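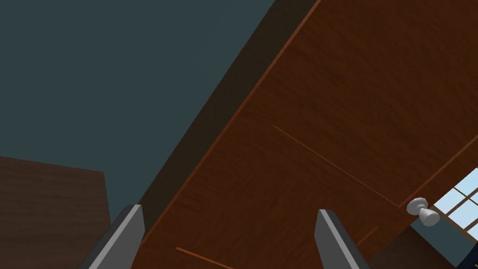
Reddish-brown wood, with streaks in the grain.

Put your nose right up close to a wooden table. See those thin lines, some dark and some light? I love those lines! They're called grain, and they come from a tree growing up.

Trees don't only get taller, they get fatter too. Each year a tree adds a new layer just under its bark. Spring wood grows fast and is usually pale. Later wood grows slower and comes out darker (in Canada, most trees have pretty much stopped by October). One pale band plus one dark band makes one ring, and one ring is one year.

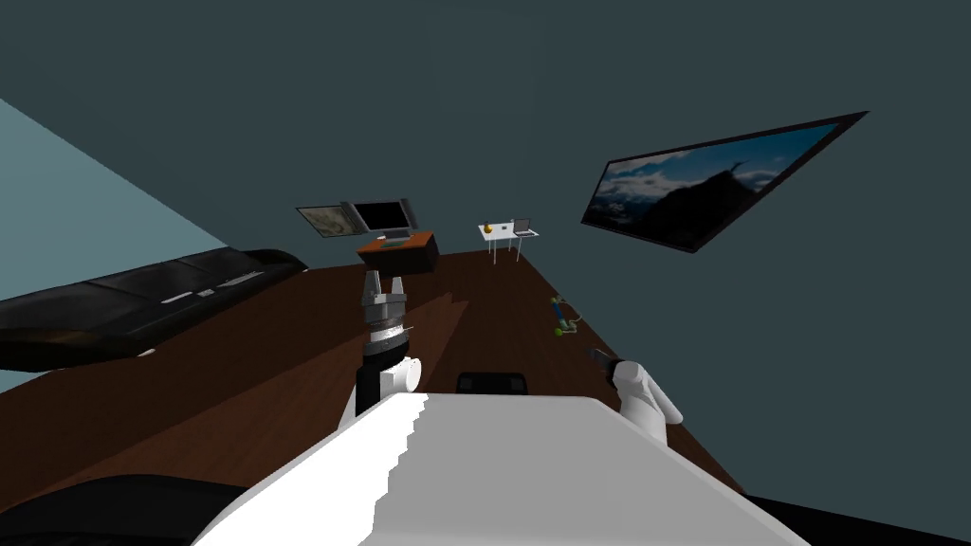 A dark reddish-brown wooden floor.

So if you find a stump with 13 rings, that tree was about as old as a kid starting high school. My favourite stump is on the Heder trail and it has 464. I lost my place twice and had to start over!

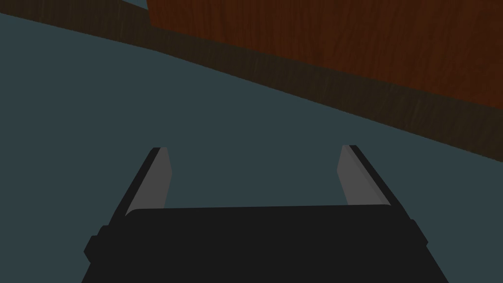 Posted Saturday, August 2, 2025, by the Stondetti Kids' Nature Desk

Okay, but why are rings round and grain stripy? It's all in how you cut. Slice straight across a trunk, like a carrot, and you get circles. Saw it the long way and the same layers show up as stripes, or sometimes wobbly arches.

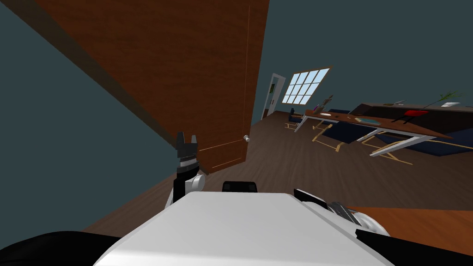 Try it with a carrot

Ask a grown-up to cut one carrot across and another one the long way. Look at the paler middle part in each. Then draw both in your notebook, colour them in, and eat the carrots.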